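Wrist camera or overhead camera for comparing two grippers?

Svenja Wyss
Posted Dec 16, 2020

Our laboratory at Lorham is comparing two parallel grippers, the Gasser and the Brasa, on the same arm. The trial consists of placing glass bottles into a divided wicker tray. Each gripper is allowed 40 attempts, and we record every failed grasp.

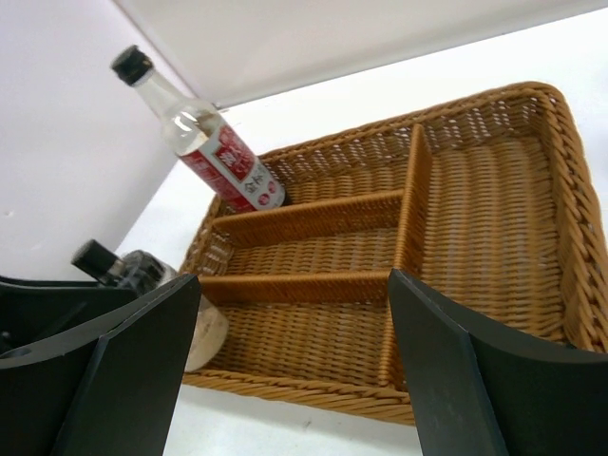
We should be grateful for advice on whether the wrist camera alone is sufficient for judging a grasp. The fingers hide part of the near side when they are fully open, and clear glass against a white background gives us poor depth readings.

Drundotside

I would advise retaining the wrist camera and adding a fixed one to the side. Both grippers must be tested with identical camera settings, otherwise the results cannot fairly be compared. For clear glass, direct the grasp at the label or the cap, where depth readings are generally more dependable. We adopted this arrangement in November and our missed grasps fell from six per session to two.

Members are also advised to repeat the calibration whenever the fingers are changed.

tray_and_tote

Overhead worked for us. Different arm, however.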